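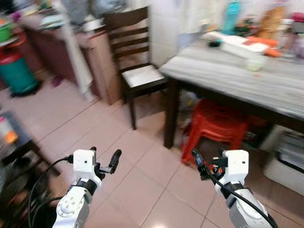

**Bustos dining table, gray top / dark brown legs, plus the red Himis stool**

July 5, 2007

Writing this fast, lunch break. Had the table since spring, long enough to have opinions. Short version: good table, annoying instructions, buy it if your kitchen is tight and you eat, work and dump groceries in the same spot like we do.

Got ours at the Zurnthorpe outlet, $110, floor model price. The boxed one was more and I'd have paid it, probably. Stool was separate. More on the stool further down because it surprised me.

## Size

The 52 inch one. There's also a 48 and I nearly bought that, then went home and put tape on the floor and the extra inches made no difference to walking past. They made a big difference to how much junk fits. Do the tape thing before you go. Measure for the chairs too, pulled out with a person in them, which I forgot.

## Putting it together

Flat pack. Legs, rails, top, bag of bolts, one sheet of drawings with no words on it. Drawing for the rails is upside down compared to every other drawing on the sheet. I put the long rail on backwards, took it off, put it on again backwards. Kamran Marwat from downstairs came up to borrow a ladder and spotted it in a second.

Tips, in no order:

- Build it upside down on a blanket. On tile you'll chip something otherwise, either the tile or the top.
- Leave all the bolts loose until every leg is on. Then tighten.
- The wrench in the bag is soft. Use your own.
- Get help flipping it. Top is heavier than it looks.
- Go round the bolts again after a week. Mine had backed off a bit, all on the same side. Fine since.

An evening's work, and not a long one if you don't do the backwards rail.

## The top

Gray with a wood grain pattern. In the store under those lights it looked almost blue and I wasn't sure. At home over our floor, pinky beige tile with dark grout, it looks right. Gray was not my first choice, I wanted a plain brown one, but plain brown would have shown every crumb and this hides them. Hides them a little too well. You think it's clean and then you put your arm down.

Spills so far: coffee, soy sauce, beet juice, a whole glass of orange juice that sat through a phone call. All wiped up with a damp cloth. Beet juice needed dish soap and a second go. Red marker came off with rubbing alcohol, and I was ready to be mad about that one.

What it doesn't like is heat. I set a hot casserole down without a trivet, once, just for a moment, and there's a faint cloudy ring now that you can see if you crouch. My fault, but a warning on the sheet would've been nice. Use a trivet.

Scratches: a few very fine ones where the mail gets dragged around. Can't see them unless the sun is low. No chopping on it obviously.

## Legs and wobble

Dark brown, right out at the corners. I like that, more knee room, and stuff slides under easy. Dark brown against gray sounds wrong on paper and I've stopped noticing it.

Wobble was bad the first day. Turned out to be the floor. Our tiles aren't level where the grout lines meet, so one leg sat in a dip. Felt pad under it, doubled up, solved. The table doesn't come with adjustable feet and at the regular price it should. Half a star off for that.

With the bolts tight it doesn't sway side to side. Longways there's a tiny bit of give if you lean hard. Martti Peltonen, who builds this kind of thing for himself, pushed on it and said the rail should be deeper. He says that about every table.

## Living with it

This is really the test and where most reviews stop short. It's never just a dining table here. Groceries land on it, papers land on it, carrots get peeled on it, bottles stand around at the back by the wall for days. Even with the far half covered in stuff there's still enough front edge for two plates. On the old table, a round one, the pile in the middle meant everybody ate off their laps basically.

Against the wall is the way to go. You lose seats on that side but paper bags and tall things can lean there and not get knocked off. We drag it out when people come over. Dragging is ok on tile with the pads on, lift it if you can.

Edge is square, not rounded. Hip height for small kids, forehead height for smaller ones. If you have toddlers get the corner bumpers, the clear ones barely show.

## The stool

Red plastic, Himis, the cheap kind. Bought it as an extra seat and expected to hate it. It lives under the table and comes out constantly. Top shelf, changing a bulb, sitting to take boots off, seat for whoever shows up last. Wipes clean. Tucks fully under so you don't trip.

Complaints. It's slippery on tile when the floor's damp, so I stuck rubber dots on the feet. And it's a bit low for this table, adults feel about ten years old at it. Fine for a quick breakfast, not for a long dinner. Bright red too, very red, I've come around on that but you might not.

I also tried the Vikix folding stool before this one and took it back. Pinched my fingers every single time.

## Good

- hides crumbs and smudges
- lots of leg room
- cleans up easy
- long enough to be messy at one end and eat at the other

## Bad

- rail drawing is upside down
- no adjustable feet
- marks from hot dishes
- sqaure corners, see above
- junk wrench

Four out of five for the table, four for the stool as a step and three as a seat. If the 48 is the only one in stock and your room will take the bigger one, wait for the next delivery. They told me up to two weeks.

One more thing, the spare bolts come taped inside the lid of the box, not in the bag. I threw my box out. Zurnthorpe mailed me some for free when I called, took a few days, so ask for the parts desk and have your reciept handy.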